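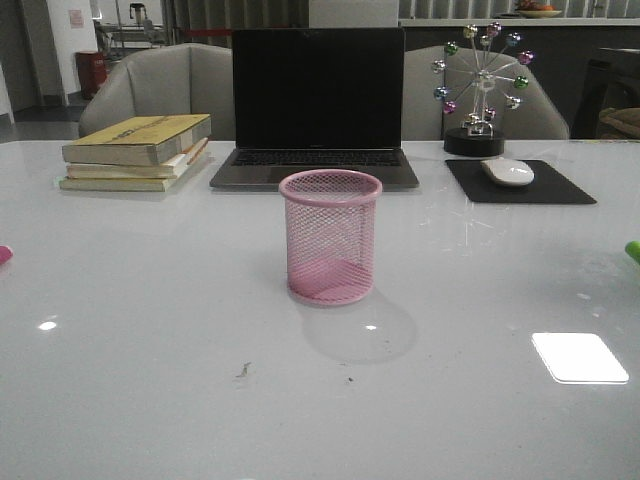

## Shadows, Shine, and Why You Can See Through Some Things

Light travels in straight lines. It leaves a lamp or the sun, hits an object, and then one of three things happens. The light passes through, it bounces off, or it is soaked up. Most objects do a mixture of these.

**Transparent** things let nearly all the light pass. Clean window glass is transparent.

**Translucent** things let some light pass but scatter it. Wax paper is translucent. You can tell that a lamp is behind it, but you cannot see the shape of the lamp clearly.

**Opaque** things let no light pass. A brick is opaque.
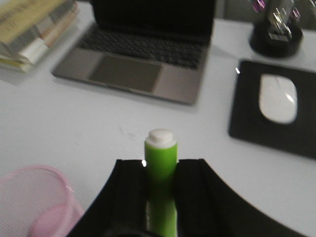 *Bright lime green on a white desk.*

### Where color comes from

White light is a mixture of colors. A green object soaks up most of the red and blue light and sends back mostly green. A white object sends back nearly all of the colors. A black object soaks up nearly all of them, so very little light reaches your eye.

Light is a wave, and the length of the wave sets the color. The lengths are very small and are measured in nanometers. Violet light is near 400 nanometers. Yellow light from the old kind of street lamp is near 587 nanometers - a little more than that, to be exact. One millimeter holds one million nanometers.

### Mesh is a special case

Metal is opaque, but a metal mesh is full of holes. Light goes through the holes and is stopped by the wires. Your eye gets enough light through the holes to see what is on the other side. 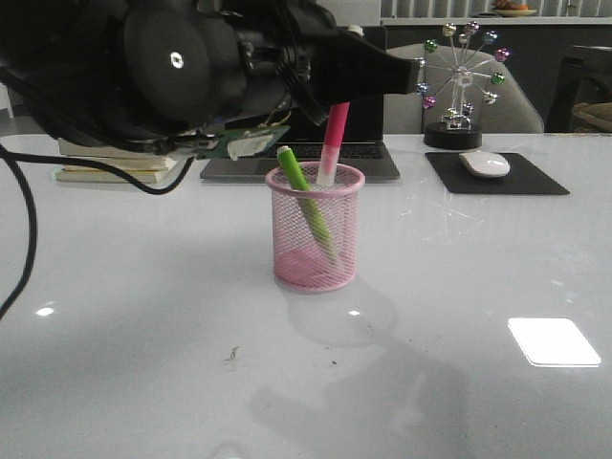

**Ellerley Children's Museum | Light and Sound Department**

### Hard shadows and soft shadows

A shadow is a place that light cannot reach. A small lamp makes a shadow with a sharp edge. A large lamp, or a cloudy sky, makes a shadow with a blurry edge. The blurry part is called the *penumbra*. Some of the light reaches it, so it is gray and not black.

### Try it

You need a flashlight, a kitchen strainer, and a white wall.

1. Make the room dark.
2. Stand 4 feet from the wall and shine the flashlight at it.
3. Hold the strainer 2 inches from the wall. Look at the pattern.
4. Move the strainer slowly toward the flashlight. The pattern gets bigger and its lines get softer.

Do not shine the flashlight into anyone's eyes.

Text by Rizal Liem. Last checked July 29, 2023.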